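July
By Ngan-ling Kan

The Stilora parliament will decide this month whether to open a formal inquiry into the border talks its former foreign minister held with Nellberg. The motion needs 96 signatures to reach the floor. Its sponsors say they are 7 short.

At issue is a memorandum of 397 pages, signed in the town of Solon and withheld from the foreign affairs panel until spring. Under the constitution, any text that alters a customs line must go to the panel before signature. The government holds that the memorandum alters nothing and merely records existing practice.

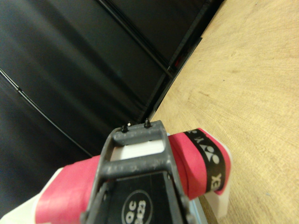 Two annexes weaken that position. The first moves the inspection point on the Solon road to the Nellberg side. The second gives Nellberg officers the right to hold freight overnight. Neither measure appears in the earlier treaty, and neither was costed.

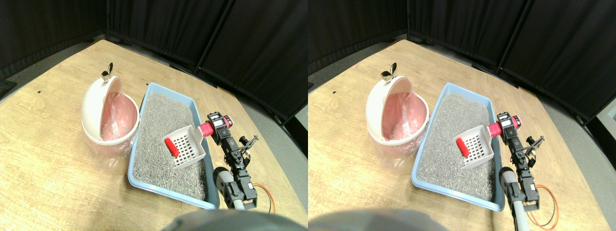

Kong told the panel that the annexes were drafts, attached by the clerks for reference, and that no officer had ever been instructed to apply them. Asked who had initialed each sheet, Kong declined to answer without counsel present.

If the motion passes, the inquiry may compel documents but cannot impose penalties. Its findings would go to the state prosecutor, who is not bound to act on them. The ruling party has left its members free to vote as they choose.

Related
Nellberg freight rules: what the treaty says
Solon road traders ask for a hearing
How an inquiry motion reaches the floor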